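Oana Buzatu talks about fruit the way my uncle talks about cars. She started before I had my shoes off, and I didn't get a question in until we were both standing at the table.

"You don't arrange fruit," she told me. "You put it down, you walk away, you come back and move one piece. That's it, that's the whole job!"

She has been putting fruit down for 2 years now, mostly for a little cookbook and calendar outfit called Limuvis, and before that she packed gift boxes at Kollden (nearly 200 a day in the busy season, she says, and she still can't look at tissue paper). I asked what she took from the packing days. "Speed. And I learned which fruit rolls."

Her answer to rolling is a bamboo tray with raised sides – small mandarins go on it, bigger things stay out on the cloth. The cloth was the part I liked best, white and sheer with silver glitter on it. I told her it looked like the holidays in June. She was very pleased. 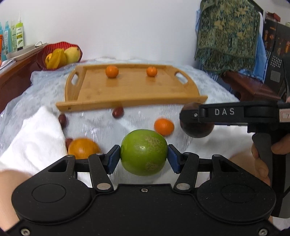
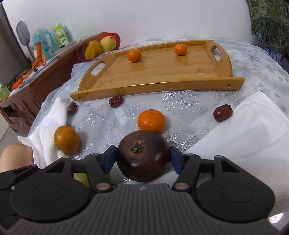 Mandarins, red dates and the bamboo tray on Oana's glittery cloth

We got onto the red dates, which she'd scattered all over. She picked up the habit from her neighbor Ayane Shimada, who drops a few into tea and eats the rest out of the bag. "I like them because they're wrinkly," Oana said. "Everything else is round and shiny and a bit full of itself. You need something old at the party."

And does she care about spots and blemishes? Not one bit. She once had a client send back 50 lemons for being the wrong yellow, and she's still mad about it. "I made marmalade. It was great marmalade. I didn't give them any."

I wanted to know what happens to the fruit when she's finished, so I asked, and she looked at me like I'd asked what happens to dinner. She eats it, obviously – mandarins first, standing up, over the sink. In August she's teaching a weekend class on table settings, and everybody has to bring their own towel and one piece of fruit they've never bought before. I've already signed up and I'm thinking about a quince.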